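Trip Notes > Factory Visits > Losthorpe

Losthorpe open day, October. Writing this on the bus back so forgive the spelling.

Got there late. Parking is a field behind the old dye works, signposted from one direction only, the wrong one for me. Sign in, sticker on coat, coffee from an urn. Tours go every 90 minutes and I just made the second. If you go, go early - by the afternoon the line for the knitting shed was out the door.

Knitting shed first. Loud. Earplugs in a tub by the entrance, take two pairs, mine kept falling out. Circular machines all down one side, jersey coming off in a long tube, slit and rolled at the far end. Guide was Charmaine Ngubane, 17 years at Losthorpe, started on the overlockers. Fast talker, good. She let us feel the same cotton before and after finishing and the difference is huge. Before, like a dish rag. After, something you'd pay for.

Then the dye room, only from the walkway. Smells like wet dog and vinegar. They had shade cards pinned along the rail and people spent ages arguing over the greens. Dramani is the name of their basic tee, comes in a lot of colors, and apparently the muted ones outsell the brights by miles. No surprise to me, I own three gray ones.

Cutting was closed for a blade change. Pity. Got a look thru the window, thats all.

Sewing floor next. Quick hands. One woman was setting sleeves without seeming to look down at all. Neck ribbing goes on stretched, which I never knew, and if its stretched unevenly the collar waves for the life of the shirt. I have several like that at home, now I know who to blame. Bay 616 does nothing but hems.

Finishing and folding was my favorite and I wasn't expecting that. Much quieter, people actualy talk in there. Charmaine says a new folder needs to get thru 300 shirts before it feels natural. The method: lay it out, smooth from the middle outward, check the sleeves are sitting flat, sides in, bottom up. The smoothing is most of the work. Jersey wants to bunch at the neck and you have to coax it.

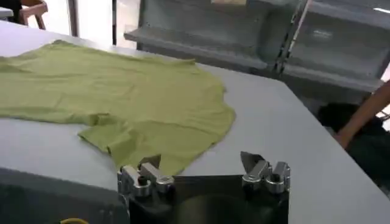
Olive-green tee on the table, a few creases still in it and bunched up near the neck.

They let visitors try. Mine came out crooked, with one sleeve sticking out the side like a flag. Second go better. A kid next to me did it perfectly, annoying.

Shop at the end. Seconds bin is worth digging in - got two Dramani tees and a Forkano sweatshirt with a wonky cuff. Datano socks were sold out by the time I got there. Cash line moved faster than the card one.

Lunch was a cheese roll from the van by the gate. Fine. Bus back leaves from the top of the hill, not the bottom, and its a steep walk with bags.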